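Allotments at Drilton: frequently asked questions

The questions we are asked most often about renting and keeping a plot. If yours is missing, write to the site office and we will answer by post or email.

How do I apply for a plot?

Fill in the application form and return it to the office in Aigner Road. You must be over 18 and live in the parish. The form asks for your address, a phone number and whether you want a full plot or a half plot. We do not take applications over the phone.

How long is the waiting list?

There are 127 plots on the site and most stay with the same tenant for many years. A half plot usually comes up sooner than a full one. You can ask the office for your place on the list at any time. If you turn down two offers, your name goes back to the bottom.

What does the rent cover?

Rent covers the plot, mains water from April to October and use of the car park by the lower gate. It does not cover sheds, tools or insurance for anything you keep on the site. Bills go out in June and must be paid within six weeks.

Can I put up a shed or greenhouse?

Yes, one of each on a full plot. On a half plot you may have either a shed or a greenhouse. Send a sketch with measurements first and wait for a written reply before you start. Concrete bases are not allowed. Gravel or slabs laid on sand are fine.

Can I light a bonfire?

Only in November and December, and only with dry plant waste from your own plot. No painted wood, plastic or carpet. Stay with the fire until it is out.

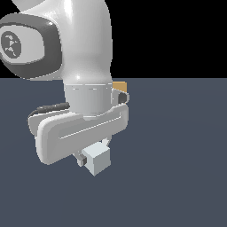 Answers by Fabian Haslinger and Lewis Urquhart
Last revised September 2018

Am I allowed to use a hosepipe?

You may fill a water butt or tank from the standpipe with a hose. Please do not water straight from the tap, as pressure at the top end of the site is poor. Sprinklers are not allowed. The water is turned off for the winter and the taps are drained.

Can I keep hens or bees?

Hens are allowed with written consent. Cockerels are not. Someone must visit the hens every day, including holidays. Bees may be kept on the plots along the Zinen Lane hedge only, and the keeper must have finished a beginner's course.

What happens if I cannot keep up with the work?

Tell the office early. If you are ill or have had a baby, we can usually agree a few months' grace. If a plot is left uncultivated and we have heard nothing, we send a letter giving you 28 days to make a start. A second letter ends the tenancy.

Can I share my plot with a friend?

You can, and many people do. The friend does not become a tenant and cannot take over the plot when you leave unless they have been registered as a co-worker for at least two full years. Registration is free.

Are dogs allowed?

On a lead, and on your own plot or the main paths.

Where do I leave rubbish?

Take it home. The skip by the lower gate is there in March only. Green waste belongs on your compost heap. Diseased potato or tomato plants should be bagged and taken away.

What is the gate code?

New tenants are given it with their agreement. It changes each spring. Please lock the gate behind you even if you can see other people on the site.

How do I give up my plot?

Write to the office, giving your plot number and the date you wish to leave. Clear the plot of glass, plastic and anything you have built, unless the next tenant has agreed to keep it. Rent is not refunded for part of a year.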